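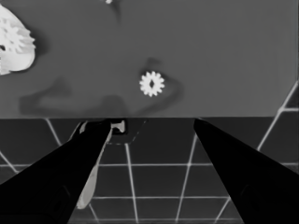

Réka Lengyel asked at the June review why the arm had let go of the gear when nothing in the log told it to, and whether anyone could say it would not happen again. We could not say so then and we still can't, so we are looking for people to help us find out.

Call for participants: dropped-part study, Simmont project
Posted October 26, 2025

Simmont is a gear handling cell built by Lilelell. It picks gears off a table and places them for assembly. We train the controller in simulation first and then move it to the real arm at our Nasution workshop.

In June the real arm opened its fingers part way through a lift, without a release command. The gear fell outside the guarded area and landed on the walkway. The walkway was clear and there were no injuries. The cell was stopped and has not run at full speed since. We later got the same fault in simulation, at job 1422 of a batch of 2000, and have since had it on other runs. It does not come up often enough for us to catch it by watching the real arm, which is why most of this study is done on screen.

We have two possible causes. One is that the controller loses track of a small gear when the shadow of the arm passes over it, and treats the grip as finished. The other is a timing fault between the camera feed and the finger drive. The evidence so far fits either one.

What you would do

You would go through recorded simulation runs from the gripper camera and mark the point at which you think the grip went wrong, if it did. Some runs contain the fault and some don't, and you will not be told which. After that you would spend one session at the workshop, at the stop button, while the arm runs at reduced speed. We want to know how long people take to notice a bad grip and what they do next.

There are some 700 runs to be shared out. Each participant gets a set that takes two mornings, with breaks. The workshop session is one afternoon.

Who we are looking for

We need 25 people. About half should have worked near industrial machinery, in any job - operators, fitters, cleaners, stores staff. The rest should have no such background. You must be 18 or over and able to stand for up to an hour. Glasses are fine. Please tell us if you have any difficulty telling light greys apart, as the simulated pictures have very little colour in them. You can still take part but we will give you a different set.

Lilelell staff and anyone who worked on the Clestetti gripper software can't take part.

Safety

The fault has not been fixed. For the workshop session the walkway has been closed off, a full-height screen stands between you and the arm, and only the lightest gears will be used. A member of the team stays with you throughout. Safety shoes are required and we can lend you a pair. You may leave at any point and will still be paid for the sessions you have done.

Pay and how to apply

Participants are paid by the session, with travel on top. Rates are in the information sheet.

Write to the Simmont study desk at Lilelell with your name, your shoe size, a line or two on your work background and any dates you can't do. Please don't send a CV. We will reply to everyone, and places will be filled in the order that suitable people get in touch.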